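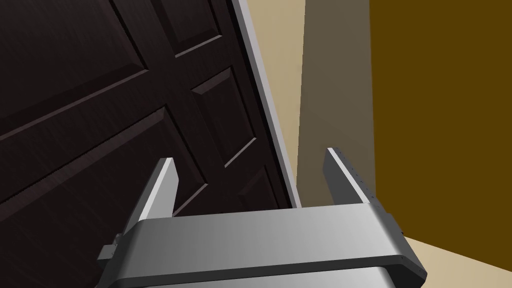 Old doors and draughts: my project report
Szu-yu Lui, 24/06/2021

I picked draughts because my room in Nostutcombe is freezing in December and I wanted to know where the cold was getting in. My tutor said that was a perfectly good question, so off I went!

I tested four doors in our terrace, all of them old panelled ones. The method was simple (and cheap). I held a strip of tissue paper along each edge of the shut door, watched how much it fluttered, and gave it a score from nought to five. Then I did it all again with foam tape stuck round the frame.

Before the tape, the worst spot on every door was the bottom edge. I'd expected the keyhole to be terrible, but it only scored a two. The panels surprised me as well – on one door I got a flutter where a panel meets the wood around it, I think because the wood had shrunk a bit over the years.

With the tape on, the sides and top dropped to nought or one. The bottom hardly changed, as I hadn't put anything there. I should have bought a brush strip too, but I'd used up my 620 pence on tape.

If I did this again I'd pick windy days on purpose and write down the wind each time. My scores from the two calm evenings are probably too low, and I've marked those with a star in the table at the back.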